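Benulley Poetry Library: Reading Room and Stacks Inspection
Inspected 5th January. Checklist completed by Retno Lau. Comments by Slamet Pillai, translations desk. 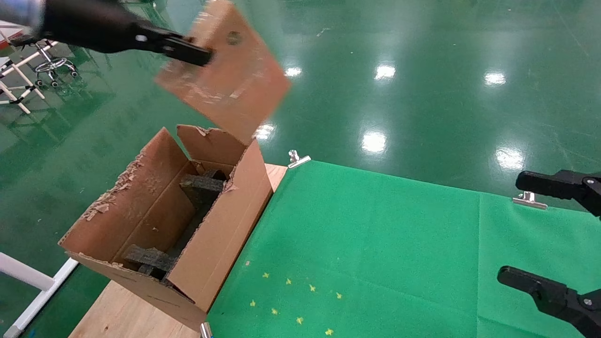

The inspection covers the public reading room, the translation stacks, the Cirillo deposit and the small stage used for evening readings. The office and the street entrance are on the building owner's list and were left out. Ratings are OK, Watch, Fix and Not checked. An item rated Fix has to be closed before the next public reading. An item rated Watch is carried over to April.

SECTION A. READING ROOM

A1. Walkways between tables clear to the exit: OK
Comment: Chairs at the window table had been pushed back into the walkway after the translators' workshop. Moved during the inspection.

A2. Exit sign lit, exit door opens without a key: OK

A3. Floor lamps and cords: Fix
Comment: The cord for the lamp by the anthologies runs under the rug. Reroute along the baseboard. The lamp itself is fine and should stay where it is, as the overhead light does not reach the lower shelves.

A4. Library steps and kick stools: Watch
Comment: One kick stool no longer grips when weight is put on it. It is usable on carpet and slides on bare floor. Tagged "carpet only" until the rubber ring is replaced. If the ring cannot be bought separately, replace the stool.

A5. Display table, weight and edges: OK
Comment: Current display is Central American poetry in translation. The large bilingual hardcovers were stacked at one end and the table leaf was starting to sag. Now spread along the full length. This breaks the alphabetical order and I would rather have it that way than the other.

A6. First aid kit complete and in date: Fix
Comment: Adhesive bandages used up. Paper cuts, according to the log.

SECTION B. TRANSLATION STACKS

B1. Shelving units fixed to the wall: OK
Comment: All brackets tight. The end unit (Portuguese, Q to Z) was loose last April and has held since it was refixed.

B2. Shelf load: Watch
Comment: Spanish, A to C, is overfull. Books are shelved on their fore-edges on top of the row, which strains the bindings and lets them slide off when a neighbor is pulled out. The collected editions should go down to the bottom shelf. Chapbooks may stay at eye level.

B3. Nothing stored within 18 inches of the sprinkler heads: Fix
Comment: Back issues of Desine are on the top shelf again and reach above the line. They were moved once before and came back. A shelf has been cleared in the periodicals bay and labeled with the magazine's name. Please use it.

B4. Temperature and humidity log kept up: Watch
Comment: Entries are missing for the holiday closing. The readings before and after the gap are within range. Nothing to correct except the habit.

B5. Mold, insects, damp: OK
Comment: Checked behind the lower shelves on the outside wall with a flashlight. Brown marks on two of the older paperbacks are foxing and are recorded in the catalog already. No action.

B6. Weeding cart: OK
Comment: Brake works. A duplicate copy of the Vokley anthology is on the cart for sale. Before it goes, someone should compare the two copies. The second printing dropped the translator's preface, and the one with the preface is the one to keep.

SECTION C. CIRILLO DEPOSIT

C1. Cabinet locked, key signed out and returned: OK

C2. Item count against the deposit list: OK
Comment: List gives 1226 items, and the same number was found. Loose typescript pages are counted by folder, as agreed with the family when the papers came in.

C3. Folders acid-free, no metal fasteners: Fix
Comment: 4 folders of letters still have the original paper clips, and rust has marked the top sheet in one of them. Remove the clips by sliding a strip of polyester film under them first. Do not pull. The order of the pages matters, because several of the letters carry draft stanzas that continue onto the next sheet without numbering.

C4. Audio tapes stored upright and away from speakers: OK
Comment: The label on the reading from the seventies names the poet but leaves out the translator, whose voice is on the second half. Added in pencil on the box, pending a proper label.

C5. Handling notice displayed: Watch
Comment: The notice still asks for white cotton gloves. Current practice here is clean, dry hands for paper and nitrile gloves for photographs. Text to be rewritten. Both languages, please — the Spanish version is older than the English one and says something different about pens.

SECTION D. STAGE AND EVENING READINGS

D1. Stage edge marked: Fix
Comment: Tape worn through on the left side, where readers step down. Replace.

D2. Lectern stable: OK
Comment: Stable, but the book rest is too shallow for anything thicker than a slim collection. A reader with a collected works has to hold it with one hand. Not a safety item. Noted here for lack of another place.

D3. Microphone cable taped down: Not checked
Comment: Equipment was packed away. To be checked at setup for the next reading.

D4. Seating within the posted limit: OK
Comment: The limit is posted beside the door and was kept at the last event. Standing along the stacks is not allowed even when seats run out. The host should say so before the first poet is introduced, since latecomers tend to lean on the shelves.

D5. Candles: OK
Comment: None found. Battery lamps only, as in the house rules. The request to make an exception for the elegy evening was turned down.

OPEN ITEMS

A3 lamp cord — Slamet Pillai
A6 bandages — Retno Lau
B3 Desine back issues — Slamet Pillai
C3 paper clips — Slamet Pillai, with a second person present at the cabinet
D1 stage tape — Retno Lau
D3 to be checked at setup — evening host

Changes to this list go in the binder at the desk, initialed, with the item number.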